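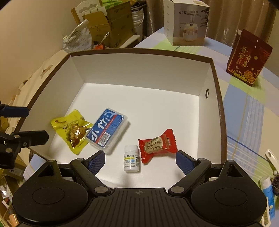 Romance & Women's Fiction > Series Talk > The Dalisay Sisters, book 5 (SPOILERS, you were warned)

plumpudding_reads
Finished it at 2 in the morning and I have to talk to somebody. I loved books one through four, I have them all in paperback, I lent the first one to my sister-in-law and never got it back. But what was that ending?? Corazon spends four whole books swearing she'll never go back to Kelteden, and then Rafe shows up at the ferry with one sad little speech and she's packing. I wanted to throw it across the room (I was reading on my phone, so no).

Please tell me I'm not the only one.

tessa_in_the_stacks
You're not! I liked the speech, though. I cried at the speech. My problem is the vineyard plot. We got 200 pages of Meletti trying to buy the land and then he just sells his share and leaves in one paragraph. I went back thinking I'd skipped something.

OldMarguerite
I'm going to disagree with both of you. Corazon going home was set up way back in book two, when she keeps the house key on her ring and lies to Ines about it. Go reread the kitchen fight. She was always going back, she just needed it to be her own idea.

plumpudding_reads
But it wasn't her own idea, it was Rafe's! That's what bugs me. If she'd bought the ferry ticket before he got there I'd have no complaint at all.

OldMarguerite
She did buy it before. Chapter 31, she has it in her coat pocket while he's talking.

plumpudding_reads
...okay I need to go check that.

bramblejam
Can we talk about the love scenes for a second, because wow. Book four was so tame I figured the author was done with all that. Then the boathouse. I was on a bus. I had to put it face down on my lap and look out the window like a nice person.

tessa_in_the_stacks
The boathouse!!! Best one in the series, and I include the snowed-in one from book one.

hk_lurker
Did anyone else do the audio? Arnel Barredo reads this one and I thought he was wonderful as Rafe and kind of wobbly on the sisters. Ines and Luz sound like the same woman with and without a cold. I got used to it by the middle but I missed the old narrator pretty badly.

bramblejam
Oh no, I love him on this. Ines is supposed to be dry. I thought he got her better than the old one, who made her sound mean.

hk_lurker
We'll have to agree to differ, she IS mean, it's why I like her.

plumpudding_reads
Back. Marguerite is right about the ticket. Page and everything. I read straight past it because I was so mad at him for wearing the green scarf. I take back maybe half of my first post. The ending is still rushed and I still think she should have let him stew for a month.

OldMarguerite
A month, yes. I'd have given him until August.

quietcorner
New here, hi. Is it okay to start with this one? My library only has book five and the wait for book one is forever. I've read all of Dong-geon Min's lighthouse books and somebody over in that thread said these were similar.

tessa_in_the_stacks
Hi and welcome! Please don't start with five, you'll know who Luz marries and that was the best surprise of the whole thing. Also I wouldn't say similar. Min is slower and much sadder. These are a lot of shouting and kissing.

bramblejam
I started with three and lived. But yeah, get in line for book one. Brililo has the ebook on sale pretty often if you don't mind reading on a screen.

quietcorner
Shouting and kissing sounds great. I'm number 2158 on my library's hold list for something else right now, so I'm used to waiting.

plumpudding_reads
If you're anywhere near Ohio I'll mail you my copy of one, as soon as I get it back from my sister-in-law. I'm texting her now.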